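Flellumthorpe Adds Guided Rail and Walking Itinerary Through the Azar Valley

Booking opens Tuesday at 9 a.m. for departures beginning in August

Flellumthorpe, an operator of small-group travel programs, today announced an 11-day itinerary combining scheduled rail service with guided walking in the Azar Valley. The program, listed as Azar Valley by Rail and Trail, replaces the company's previous coach-based tour of the same region. Coach departures already sold will operate as booked.

The itinerary begins and ends in Flultar. Participants travel by regional train to the lower valley on the second day and continue upstream in stages, staying in family-run guesthouses near stations on the branch line. Luggage is transferred between guesthouses by van. Walking stages follow marked public trails and are graded moderate. The longest stage covers 11 miles, with a shortened option that rejoins the group by train.

Group size is limited to 11 participants. Each departure is accompanied by one lead guide and one local guide. The coach tour carried up to 51 passengers and required hotels with on-site vehicle access, which excluded most accommodation in the upper valley.

"The branch line serves the villages our guests asked to visit, and the timetable now allows a full walking stage between the morning and evening trains," said Rawan Khalaf, director of programs at Flellumthorpe. "The coach schedule allowed 90 minutes in each place. The new schedule allows an overnight stay."

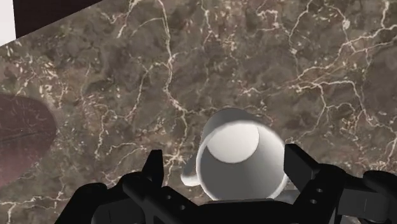 Two rest days are included. The first is in Lollenum, where participants may join a morning tour of the covered market or use the municipal thermal baths. Admission to the baths is included in the program price. The second rest day is in the upper valley and has no scheduled activities. Boxed lunches are provided on all walking days, and dinner is included on all nights except those in Lollenum.

Route planning was carried out by Garnet Dufour, who surveyed each stage on foot in both spring and fall. Three stages were changed following the survey. One was moved to the east bank of the river to avoid a section of road without a shoulder, and the other two were shortened to match train departures. Route notes and elevation profiles are supplied to participants before travel in print and as downloadable files.

"Guests receive the same notes the guides carry," Dufour said. "Bail-out points, water sources and the last train of the day are marked on every sheet."

The program is suitable for travelers who can walk for five hours on uneven ground with a light day pack. The minimum age is 16. Single rooms are available on request at a supplement, with a maximum of 3 per departure. Dietary requirements must be submitted with the booking form.

Rail tickets within the itinerary are included. Travel to and from Flultar, travel insurance and visas, where required, are not included. A deposit is due at booking, and the balance is payable before departure under the company's standard terms.

Travel agents may request rate sheets and stage maps from Rigoberto Quezada, trade sales, Flellumthorpe. Media inquiries should be directed to Notburga Mösli, press office, Flellumthorpe.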